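Give the attic back to the boxes

6 Aug 2020

Everybody I know is turning the top of the house into an office. Fine. I get it.

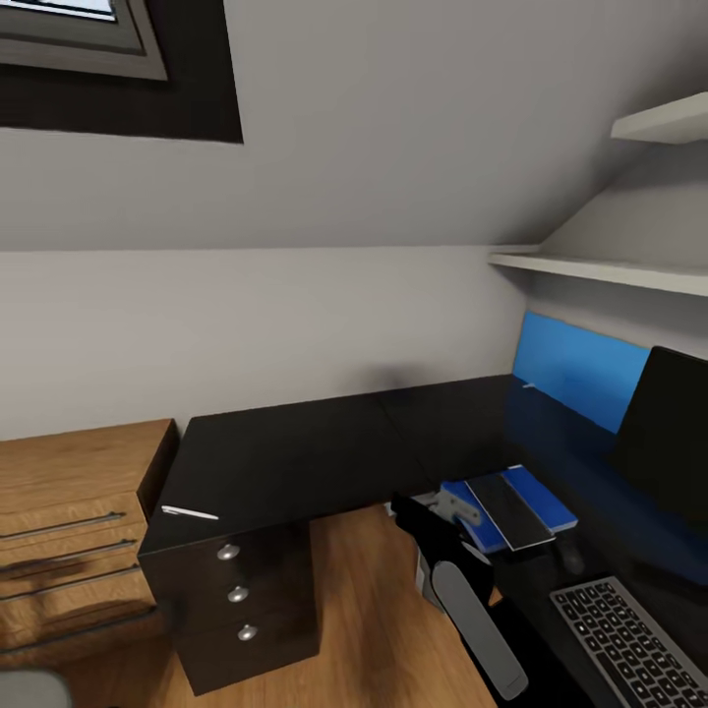 But can we talk about where the stuff goes? Because it went somewhere. Ours had been up there for 34 years. Christmas things, school reports, a crib in pieces, my father's tax papers. Then one weekend of bags and tape and now it's in a unit out past the Provalham exit, 2,000 pounds of it according to the mover, and we pay Kaltach $120 a month for the privilige.

Do the math on that. I did, in the car, got mad.

The usual answer is throw it out. Two magazines this month, same article more or less. Hold each thing, let it go, feel light. I don't want to feel light. I want to know where the tree stand is in December without driving across town and signing a sheet.

A house needs a dumb room. Somewhere hot and badly lit where things sit until you need them or until you die and it's your kids' problem. Bad system? Sure. Worked for my grandparents. They weren't hoarders, they just had a ladder.

And the builders aren't helping. The new places on Arango Street, no attic, no basement, closets you could maybe fit a coat in. Then right across the road, big sign, storage, first month free. Come on. Somebody on the zoning board has to of noticed that.

So before you pay for the drywall, price the unit too. Add it up for as long as you plan to live there. Put that number next to the contractor's number and then decide. Maybe you still want the office. The crib's still in pieces, by the way, and now one of the bags is missing.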